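Drumham Junior Bake-Off: your questions, answered without the icing

Who is this for?
Home bakers aged 9 and over who live in Osirstead or Samton. Last year's poster said "all children welcome", then the small print said otherwise. We have asked for the poster to match this time.

Does the money really go to the hospice?
Most of it. Entry is £2 and the hall takes its hire fee out of that before anything is passed on. Cake sales go to the hospice in full. If you are told that "every penny" is donated, ask which pennies.

Will my child be on television?
Very unlikely. A researcher rang Dymphna Gilmartin in January and hasn't rung back. Please don't buy an apron on the strength of it.

Can parents help?
With the oven, yes. With the piping, no. Some of the sugar roses handed in last time were remarkable work for a ten-year-old, and the judges can draw their own conclusions. 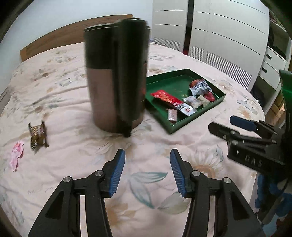
Pale pink florals on a bedspread.

Who are the judges?
Magnus Morrison and Eldana Shiferaw. Magnus ran the Boonyarit café for years and is hard on soggy bottoms. Neither has a child or grandchild entered - we did check, after the complaints.

What about nut allergies?
Every entry needs a full list of ingredients. "May contain nuts" written on everything is no use to a parent, so put down what went in the bowl.

How many places are there?
35. We keep a waiting list of 10, though I wouldn't promise anyone on it a table.

Is there a prize?
A mixing bowl and a certificate. The "baking masterclass" mentioned on the flyer has no date, no teacher and no kitchen as yet, so treat it as a nice idea.

Who do I ask about refunds?
Ntombi Xaba, by email. Refunds stop once tables are given out.

Page last checked Saturday, December 14, 2024.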